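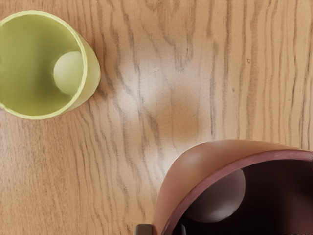

Figure 1. Simulator view near the gripper. The reddish-brown cup is beside the finger at the bottom of the view, the green cup is at the upper left, and each cup has a ball in it.

Early Release of the Cup in the Brurlow Lifting Task
Project report, second-year robotics course
Muthoni Temba and Wekesa Kimaro
Supervisor: Krisztina Antal
March 2026

1. Background

Brurlow is the lifting task which our course group uses for testing small changes in the gripper controller. The arm must take a cup by its wall, lift it with the ball inside, move it to a new place on the table and put it down. The ball must stay in the cup. There are two cups on the table and each has its own ball, but in one run only one cup is lifted. The other cup is there because the arm must not touch it.

We did all the work in the Rotich simulator. The same controller code is later loaded to the Arnora arm in the lab, so a fault which we find in simulation is also a question of safety for the people who stand near this arm. Our first plan was to compare two approach speeds. We did not finish that comparison. The fault described in this report took the rest of our time, and our supervisor agreed that it should become the topic.

2. What went wrong

We ran 1000 lifts with random starting positions. In 92 of them the cup fell from the gripper during the lift. A fall by itself is not very surprising, and we first thought that the friction value of the cups was too low. Two things did not fit with this idea.

The first thing was the status message. In every one of these runs the controller wrote GRASP_OK before the lift began, so it believed that the cup was held well.

The second thing was what the arm did after the fall. It continued the planned path with nothing in the fingers, moved to the goal position and opened the gripper there as if a cup was being put down. In several runs the cup rolled over the table and hit the other cup. The controller did not stop and did not give any warning. We consider this second part more serious than the fall. A real arm which has lost its load should not travel at full speed through the space where a person may want to catch the falling object.

3. How we looked for the cause

We made the friction of the cups higher, in three steps. The number of falls changed only a little. Then Wekesa made the lift slower, and this also did not help much — the cups fell later on the path, but they still fell.

After this we chose one bad run, number 1598 in the run list (the list also contains our older tests, therefore the number is higher than the size of this set), and replayed it step by step. We printed the finger opening and the contact force together. In a good run the fingers close until both of them press on the cup wall, and the force rises on both fingers almost at the same time. In run 1598 the inner finger had a contact force clearly earlier than the outer finger. The closing stopped soon after. The fingers were then still too far apart to hold the wall.

So the inner finger was touching something before it touched the wall. Inside the cup there is only one thing which it can touch, and this is the ball.

We went back to the camera views of the bad runs and compared them with the good ones. Figure 1 is the kind of start position that we learned to be careful with. The ball in the reddish-brown cup is against the near wall, on the left side of the opening, and this is the side where the finger stands outside. The inside of this cup is also very dark in our lighting, and we had looked at such views many times without paying attention to the ball. In the green cup the ball is pale and much easier to see. I think if the cups had been lit in the same way, we would have found the problem some days earlier, but I can not prove it.

4. The cause

The contact check in the controller asks one question for each finger: is there a contact with a body from the group "object"? When the answer is yes for both fingers and the force is over the limit, the check gives GRASP_OK.

In the scene file both the cup and the ball are in the group "object". This was done by us. We had copied the settings of the cup to make the ball and changed only the shape and the mass. As a result, the check was satisfied when the outer finger touched the cup wall lightly and the inner finger pressed on the ball. The force limit was also applied to the sum of the two fingers, so a strong contact on one side could hide a weak contact on the other side.

The missing stop after the fall had a different cause. The controller reads the contact only once, at the end of closing. During the lift it is not read again. Kiprono Laizer, who maintains the controller for the course, confirmed that this was left out to save computing time in an old version, and it was not put back.

5. Changes

We changed the following in our branch:

Group names. The ball has now its own group, "content". The grasp check accepts only the group "cup".

Force limit. The limit is applied to each finger separately.

Check during motion. The contact is read in every control step while the cup should be in the gripper. If it is lost on one finger for longer than a short filter time, the arm stops, holds its position and writes GRASP_LOST.

No automatic restart. After GRASP_LOST the arm waits for a person to confirm. Wekesa wanted an automatic second attempt, and for simulation it would be convenient. We decided against it for the code which goes to Arnora.

6. Results after the changes

We repeated the same starting positions with the new code. The cup fell in 14 runs. In all of these the arm stopped and wrote GRASP_LOST, and the empty travel to the goal did not happen any more.

The remaining falls look different from the old ones. In most of them the ball is between the inner finger and the wall when the gripper closes, so the finger can not reach the wall in a good way. The check correctly reports contact with the cup, because the finger edge touches it, but the hold is poor. For this we do not have a solution. One possibility is to look at the position of the ball first and approach the cup from the opposite side. Another one is to take the cup from the outside with both fingers, but the Arnora gripper does not open wide enough for the size of our cups.

We also had two false stops, where the cup was held well and the arm still stopped. The filter time is probably too short. We left it as it is, as a false stop costs only time.

7. Limits of this work

All numbers come from simulation. The ball in Rotich is perfectly hard and the cup wall does not bend. On a real cup the wall gives way a little, and the early contact may look different in the force signal. We have not yet tested the new code on the arm. Before this test the lab rules ask for a signed risk sheet, and ours is waiting for Stella Rashidi from the Vivier workshop, who asked us to add the stopping distance with a full cup. We have only the stopping distance with an empty gripper.

The comparison of approach speeds, which was our original task, is moved to May. The old speed results should not be used by other groups, as they were made with the wrong contact check.

8. Files

The changed scene file, the controller branch and the log of run 1598 before and after the change are in the course folder under brurlow_grasp. Please note that scene files made from our older template still have the ball in the group "object". The line must be changed by hand in each of them.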